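Home | Notebook | Rigs | Tooling | Parts list | Search

February 23, 2021
Sorting cell, planner and perception notes

Umirley is back on the belt cell with the new branch merged. I said in the last entry that I didn't believe the latency fix and I still don't, so most of this entry is me trying to break it.

What the branch claims: the belt tracker now predicts where a part will be when the hand gets there, instead of chasing where it was last seen. Fine in principle. The Duvley sim shows a nice tight error plot, but the sim also has a belt that never slips and a camera that never drops a stamp, so I give that plot very little weight.

Config for the session: stock Imhof planner, tracker from the branch, both arms enabled, log level up to verbose. Hand collision model is the simplified one. I wanted the full finger meshes but the planner blows through its time budget with them on.
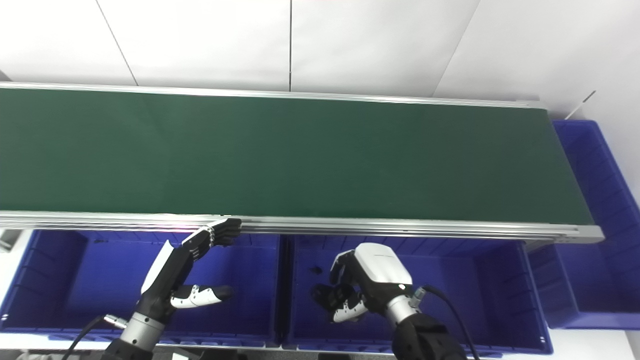
First problem is the ready pose. The config file has one ready pose per arm and the planner treats both as soft goals, so it stops as soon as the cost is under threshold and calls it done. Two runs with the same start state can park the hands in different places, and every reach after that starts from wherever they happened to land. I would like somebody to explain to me why that is a feature. The commit message says "flexible staging." I changed it to a hard goal with a joint tolerance and the planner complained but took it.

Second problem is clearance against the near rail. The rail is in the planning scene as a plain box, with none of the grooves in the profile, and the padding on it is set to 6 mm. That is less than I trust our head camera calibration to be good for. Left it at 6 for the baseline, then doubled it. With the padding doubled, some reaches over the rail have no solution at all, and the planner reports this as "timeout," the same string it uses when it really does run out of time. Filed it. Last time I filed something like this, in August, it was closed as expected behavior.

Latency, measured from the image stamp to the first joint command: median 85 ms, worst case 167 ms. The branch notes quote only the median. The worst case is the one that makes you miss, and the predictor assumes a constant delay, so I don't see how it can cover a spread like that. A constant offset would have been easy.

Detector: it is still too eager on dark things. Anything small and dark gets a box whether it is on the belt or down in a bin, and the bin boxes are then handed to the tracker, which politely gives them belt velocity. So we get ghost parts sliding through plastic. The region mask is supposed to stop this. The mask is drawn in image space and was made for the old head angle. It should be a polygon in the belt frame, projected every cycle. Cosura did it that way on their cell and I have not heard them complain about ghosts. 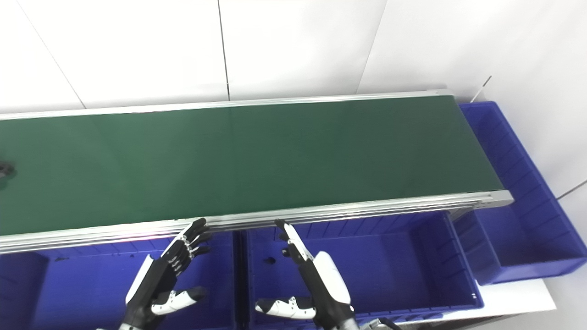
Both hands at the near rail, small dark item on the belt at far left.

Items near the edge of the view are a separate headache. A partial box has a center that is wrong by however much is missing, and the velocity estimate picks that up as motion. My vote is to ignore any box touching the image border. It costs us a bit of lead time. The counterargument is that the filter "converges quickly," and I would like to see that from a log and not from a slide.

Verbose log came to 2718 lines before I stopped it. Most of them are the same transform warning. Either fix it or mute it, it is hiding real ones.

To do:
- hard ready pose into the shared config, if nobody objects
- belt-frame mask, throw out the image-space one
- split "timeout" and "no solution" in the planner output
- log delay per cycle and feed the measured value to the predictor
- rerun baseline with border boxes dropped

Not merging to main yet. The tracker may well be better than the old one – I just can't tell from what we have, and the old one at least fails in ways I know.

Rail padding is back at 6 on the rig as of now. Check before you run.

Back to top | Contact the lab | © 2021 Umirley notebook pages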